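Itusura weekend market gets its dates back, and a new bus stop too

I've had so many messages about the market this week that I figured I'd better write it all up in one place. So yes, it's true! The Itusura open-air market is coming back, and the first one is 14th September. I got the news from Thoa Tiêu at the town office, who was kind enough to stay on the phone with me while I hunted for a pen that worked.

If you're new in town, you may not know what all the fuss is about. The market used to set up on Pacheco Street, right outside the old fabric stores, and it was a squeeze even on a slow morning. You'd be trying to buy a bag of plums with a stroller against your ankles and a delivery van honking behind you. It stopped in January when the water main work started, and plenty of us figured that was the end of it. The work dragged on, the fences stayed up, and the sellers drifted off to Dristham or just sold from home.

Now the town has decided to move the whole thing to the big plaza, and I have to say I'm pretty happy about it. I walked over there before sitting down to write this, partly to get some air and partly to see how long it takes from my door.

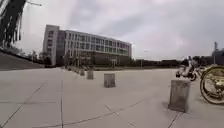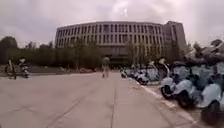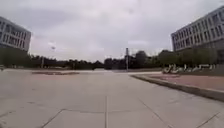
Gray skies over the plaza.

Thoa told me 229 sellers put their names down, and the office had to close the list early. They won't all be there every time. The plan is to rotate them, so if you fall in love with somebody's pickled mustard greens you should ask when they'll be back (I learned that one the hard way on Pacheco Street, where my favorite dumpling lady vanished for a whole season). A stall costs 800 for the season, which is a bit more than last year. I've heard some grumbling about that, mostly from the people who sell small stuff like hair clips and seeds. Kiều Đồng, who had the honey table for years, told me she's going to share a spot with her cousin and split the fee. Sharing is allowed, by the way. You just need both names on the form.

Food sellers will be together at one end and everything else at the other. Giang Triệu is in charge of the layout, and she says the biggest headache is power. The coffee people want it, the waffle people want it, the man with the knife-sharpening wheel wants it, and there's only so much cable to go around. For the first market, anyone who needs to plug in has to tell her ahead of time. Gas burners are fine if you bring your own extinguisher.

Then there's the bus. The number 2 is getting an extra stop close to the plaza on market days, and I'm told it will run from first thing in the morning until the sellers have packed up. That's a big deal for folks coming in from Clinulham, who up to now had to get off by the post office and haul their bags up the hill. My aunt lives out that way and she has already called me twice to ask if it's really true. It really is! She's bringing her own cart, and the biggest shopping list I've seen since New Year.

Not everybody is thrilled. Lộc Lâm runs the hardware store on Pacheco Street, and he told me the market used to bring him a good part of his weekend business — people who came for eggs and left with a box of screws. He's thinking of taking a stall himself, though he missed the sign-up and is on the waiting list. A few of the other store owners have asked the town for some kind of street event to make up for it. Thoa says they're talking about a winter one but there's nothing settled, and I'll write about it when I hear more.

A couple of practical things. Dogs are okay on a leash. Please bring bags, and small bills if you can. Secondhand books are staying, I asked about that first thing. Live chickens are out this year, which I know will upset exactly the people who've been writing to me about chickens.

If it pours, the market goes ahead anyway unless there's a strong wind, and in that case the office will put a note on its door and on the town page by breakfast. Anyone who wants to get on the waiting list for a stall can stop by the town office and ask for Kha Lưu at the front desk. He has the forms.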